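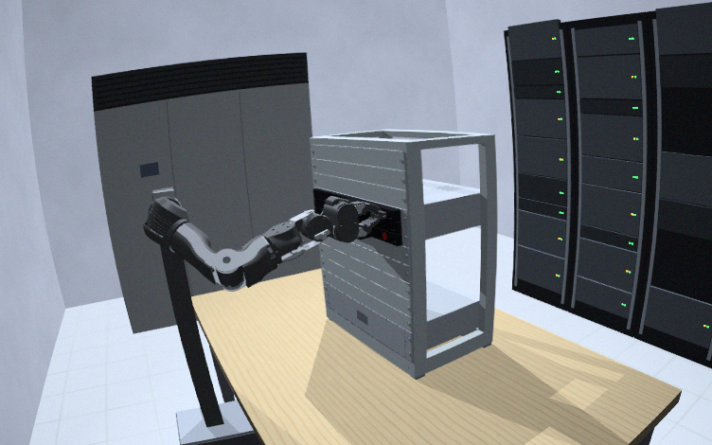

Gikance Releases Claltura Study Edition for Congregations

Gikance has released Claltura 2, a scripture study library for churches. It holds 3,905 indexed passages and 6 reading plans — one covers the Gospel of Mark.

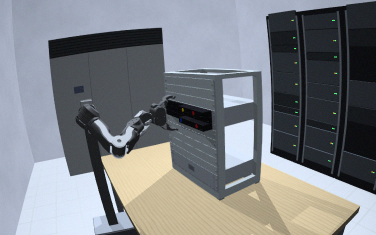 Open-frame server rack on a table.

Jui-lin Mok edited the commentary. Junduson will handle parish licenses from March, with a limit of 2,000 readers per license.
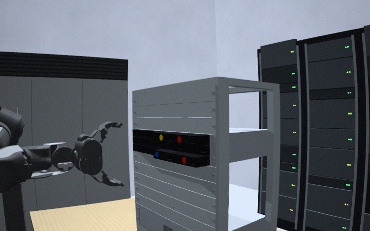 Gray equipment rack, open side at right.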